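Pavus Rules (bench robot code of practice)

The Pavus Rules, formally the Pavus Code of Practice for Small Two-Arm Cells, are a set of working rules for bench-top robot cells where a pair of light arms share one tabletop. Used mostly in teaching workshops and small test labs. Not a legal standard. Sits underneath the usual machine safety law and doesn't replace any of it.

Background

First draft came out of the Skornum workshop, in April, as a typed sheet pinned up next to the cells. Written mostly by Ailbhe Nic Aodha, who ran the benches there and was fed up with every cell being set up differently. Cenasano took the sheet on a while later, tidied the wording and put numbers on the clauses. The first numbered edition is dated May 23, 2022. Lefèvre, a supplier of frames and panels, printed it in the back of its catalogue, and that is how most people outside Skornum came across it.

Scope

Applies to cells with two arms fixed to a common frame, working over one table. Single arms are out of scope, though plenty of workshops use the rules for those anyway. Mobile bases also out. Payload limit not given in the first edition, added later as a note.

The cell

Rules on the cell itself are short. Arms to be bolted to the frame, never to the tabletop. Base plates to be left uncovered so the screws can be checked at a glance. Side and back panels must be fixed at the bottom as well as the top. Plain or patterned panels are both allowed, but the pattern must not be changed in the middle of a task series. The log should say which panels were fitted.

Cabling

The longest section, and the one most often quoted. Cables running along an arm need enough slack for the full reach of every joint, with no loop able to catch on the other arm. Connectors at the base must be reachable without leaning over the table. Loose wires near a base plate are to be looked at before power-up. Ducting recomended along the front but not required. An early version asked for a cable tie every 10 cm, dropped after complaints that it made the arms stiff.

Objects on the table

Items for a task go inside the reach of at least one arm. Anything with a latch, chain or ring gets its own line on the task sheet, as grippers snag on these. Hard cases to be closed before the start unless opening is the task. Keys and other small metal parts are allowed, but must be picked up and counted back in by hand at the end.

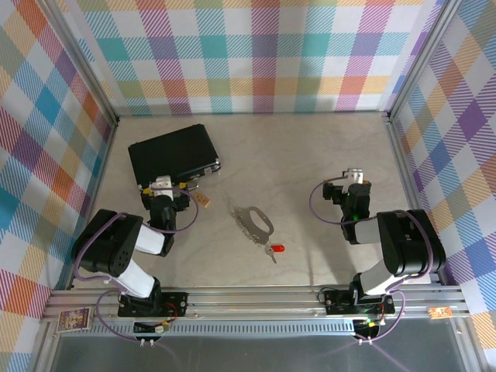 Two-arm cell with a closed briefcase, a key with a red tag, and cards on the table and the front frame.

Clause 7 covers items outside the work surface. Flat things such as cards may rest on the front frame provided they are clear of the base plates and no cable touches them. Anything taller has to come off. This clause has been argued over more than any other: Nic Aodha wanted the frame kept bare at all times, Cenasano thought that unworkable. The wording now in use is the compromise, and Skornum still follows the stricter version in house.

Starting and stopping

Both arms to be brought to a rest pose before hands go in. Grippers may be open or shut but must be clear of each other. A status light on the arm does not count as proof that it is safe to reach in, the operator has to check the stop switch as well. One person per cell has control. If a second person needs to reach in, they say so and wait for an answer.

Speed is capped at 100 mm per second during set-up. Full speed only once a slow run has gone through without contact.

Records

Each session gets a sheet: panels, objects, who had control, any stops. Sheets kept for 100 days, longer if there was a collision. Skornum's own archive ran to 1,798 sheets when it was last tallied, and was used to rewrite the cabling section for the second edition.

Criticism

Main complaint is that the rules say almost nothing about lighting. Shadows from the arms fall across the table and can confuse a vision system, and the code leaves this to the user. Others find the object rules too fussy for teaching. A lighting annex has been drafted but not publised.

See also

Bench cell
Cable management
Collaborative working
Task sheet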